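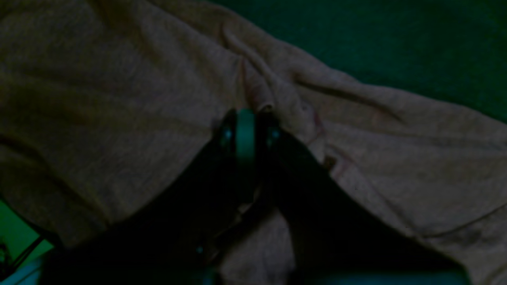

Do neighbors in the same town use the same words for cloth that has lost its shape? Mostly they share the words but draw the lines between them in different places, and those lines seem to follow who taught a speaker to do the wash.

4.2 Rumpled, wrinkled, creased, ruckled

We expected this part of the word survey to be dull. The household terms were put in as a warm-up before the kinship and weather sections, and they ended up giving us some of the liveliest talk in the whole set of recordings. Speakers in Vostberg who had answered the weather questions in single words would go on for minutes about the difference between a wrinkle and a crease, and several went to get a pillowcase to prove their point.

The widest agreement was on crease. For nearly all speakers in both towns a crease is straight and has been pressed in, by an iron or by long storage, and it can be good or bad. Trousers have good creases. A tablecloth that has been in a drawer since October has bad ones. Wrinkle, on the other hand, is never straight and hardly ever good, though one man in Prillonness told us with real affection about a linen jacket that "wears its wrinkles."

Rumpled is where things get fun. In Vostberg it belongs to the whole piece of cloth: a bed is rumpled, a shirt is rumpled, but you can't point to a rumple. In Prillonness you can. Older speakers there count rumples, smooth out a rumple, and in one lovely case trip over one. We found the noun in 7 of the Prillonness interviews and in none from Vostberg, a cleaner split than we got for any of the kinship terms.
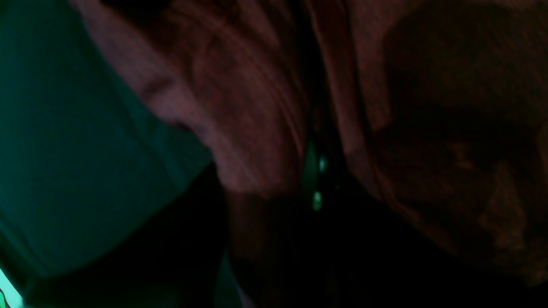

The verb ruckle deserves a paper of its own. It came up without prompting in both towns, always for cloth that has been pushed along a surface and bunched up against itself, such as a rug at a door or a sock in a boot. Speakers were very firm that a cloth dropped on the floor is not ruckled. Something has to have shoved it. Oratile Shabalala, who ran the Prillonness interviews, began testing this by sliding a dish towel across the kitchen table and asking what had happened to it, and the answers came so fast that we added the task to the later Vostberg visits too. The Nikolaidis word list, our main point of comparison for the region, gives ruckle only as a noise made in the throat. We would love to know whether the two are related.

We also asked about cloth in mixed states, for instance a red towel that is loose and wrinkled at one end and folded into flat strips at the other (Figure 3). English has few single words for this, and speakers reached for phrases: half done, started on, on its way. Younger speakers liked "in progress," usually with a laugh. What delighted us is how often the answer moved off the cloth and onto the person. A towel in that condition was "somebody got a phone call" or "she's been called away." We coded these as event answers and kept them apart from the state answers in the counts. 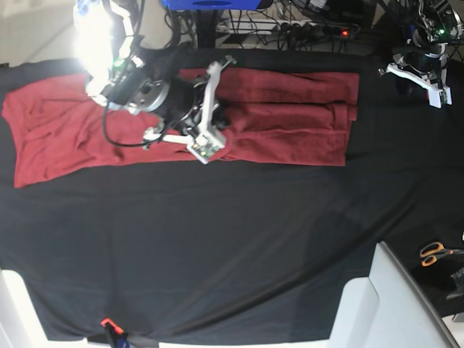 Event answers were more common among speakers who had grown up in large households, and we think this is worth chasing. If the state of the wash was one of the ways a child learned where everybody was and what they were up to, then it makes sense for the words to carry some of that. The Stistero recordings, made a generation earlier in farm kitchens along the same road, contain plenty of talk of this kind, but it was never indexed and we have listened to only 13 of the tapes so far. Two of those have event answers given to a question about bread.

Age mattered less than we had guessed. The noun rumple does lean old, but ruckle is doing very well among speakers in their twenties, who use it for phone cables and, in one recording, for a bad line of parked cars. The spread to things that aren't cloth is taken up in 4.3.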